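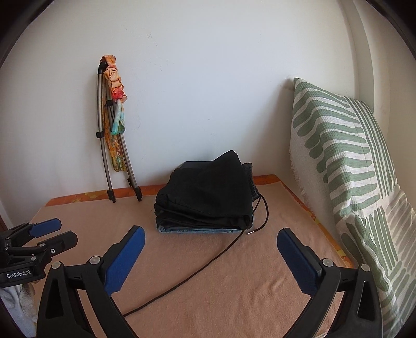 作業机の照明、演色性と照度のどちらを優先するか
技術談話室 > 作業環境

1 名前:texier_g 2023年10月6日
自宅の作業部屋の照明を更新します。現状は天井の直付け器具1台のみで、机に向かうと自分の頭と肩の影が手元に落ちます。用途は基板のはんだ付けと、小型機構部品の組立、ねじ締めです。
候補は次の二つ。
A案 Catwoodの直管型LEDを机上の棚下に取り付ける。
B案 Wunerのアーム式スタンドを左右に1台ずつ置く。
机上の照度は1000ルクスを目標にしています。演色性はどこまで見るべきでしょうか。

2 名前:ねじ山
A案。アーム式は関節がへたると位置が決まらなくなる。棚下に固定すれば高さが変わらないので、照度も再現する。
演色性はRa80台で足りると思う。はんだの濡れを見るのは色より反射の形。

3 名前:cleton_user
>>2
同意しない。抵抗のカラーコードを読むなら赤と橙と茶の区別が必要で、Ra80台の安価な品はR9が低いものが多い。赤が沈むと茶と見分けにくい。Raの数字だけで選ぶのは危ない。

4 名前:ねじ山
>>3
表面実装が主ならカラーコードは読まない。リード部品でも実装前にテスターで測る。色で判定する工程を残しているほうが問題では。

5 名前:texier_g
リード部品は半分くらい使います。測定は毎回はしていません。

6 名前:北窓
器具の選定の前に配置を決めたほうがいい。棚下の直管は机の奥側から光が来るので、光沢のある面では正反射が目に入る。金属板やレジストの乗った基板で顕著。乳白カバー付きでも輝度が下がるだけで、映り込みの位置は変わらない。
棚の奥行きと目の高さを書いてもらえれば、映り込む範囲は作図で出せる。

7 名前:cleton_user
>>6
その点は左右2灯のほうが有利。斜めから入れれば正反射は視線から外れるし、片側の影をもう片側が埋める。うちはBoyerのクランプ式を2灯使っているが、ピンセットの影で手元が見えなくなることは減った。

8 名前:通りすがりの電気屋
2灯を同じ明るさにすると影は薄くなるが、段差や傷も見えにくくなる。検査もするなら片側だけ消せるようにしておくこと。スイッチは個別、電源は同じタップで構わない。

9 名前:ねじ山
>>8
それは認める。傷の確認は低い角度の片側光が一番わかる。ただそれなら棚下の直管を主にして、手持ちライトを横から当てれば済む。アーム2台は机の面積を食う。

10 名前:texier_g
棚の奥行きは30センチ、机の奥行きは70センチです。目の高さは机から45センチ程度。色温度は5000Kで考えていますが、夜の作業が多いので少し迷っています。

11 名前:北窓
>>10
その寸法だと、棚の手前端に付けた場合は机の中央より手前に映り込みが出る。奥の壁際に寄せれば映り込みも奥へ逃げるが、手前の照度が落ちる。直管1本で1000ルクスは手前側で厳しいはず。
色温度は5000Kのままでいい。夜が気になるなら調光で下げる。色温度可変の器具は設定によって演色性が変わるものがあり、色を見る用途では条件が増える。

12 名前:bailly
ちらつきの話が出ていないので追記。調光付きの器具はPWM周波数を確認したほうがいいです。低いものは回転体が止まって見えることがあり、小型のドリルやリューターを使うなら危険です。仕様に周波数の記載がなければ、調光を絞った状態で指を振って残像が分かれるか見るだけでも目安になります。

13 名前:cleton_user
>>12
指を振る方法では高い周波数は見つからない。フォトダイオードをオシロにつなぐほうが確実。texier_gさんはオシロをお持ちですか。

14 名前:texier_g
>>13
あります。購入後に測って波形を載せます。
配置は棚下の奥側に直管1本、左にアーム1台、スイッチは別々で考え直します。R9はメーカーに問い合わせ中です。

15 名前:ねじ山
折衷ならアームは利き手の反対側に。右利きなら左で合っている。

16 名前:北窓
照度計があるなら机の手前、中央、奥で測って、波形と一緒に載せてほしい。棚に物を置くなら直管の放熱も見ておくこと。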